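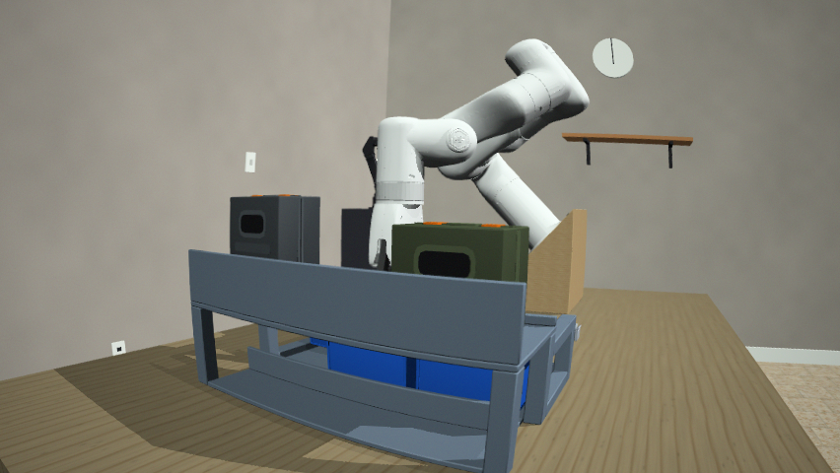 *2 min read*

**Wirnville Community Garden — minutes, April meeting**

Opened at 7 p.m. in the Mosquera Street hall. Minutes of the last meeting accepted with one correction: the hose order went to Veltell, not Clallska.

**Water**

The winter bill came to $792. Members agreed to pay it from the general account. Two taps on the north side drip and will be shut off until new washers arrive.

**Plots**

There are 20 plots, all taken. Two holders have not renewed. They will get a second letter, and after that their plots go to the waiting list — oldest request first.

**Compost**

The Clallska delivery is set for the gravel lot. Please leave the gate side clear. Grass clippings from outside the garden are still not accepted.
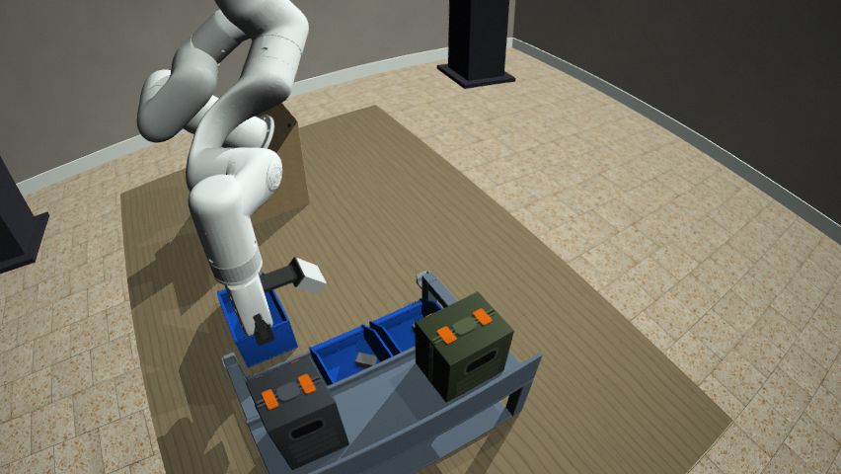
Can plot holders run a hose overnight?

Hoses must be off and coiled by 9 p.m., and drip lines on a timer need approval first.

**Other business**

The shed lock sticks. A new one will be bought, and keys handed out at the next meeting. Seed swap moved to May.

Closed at 8:15 p.m.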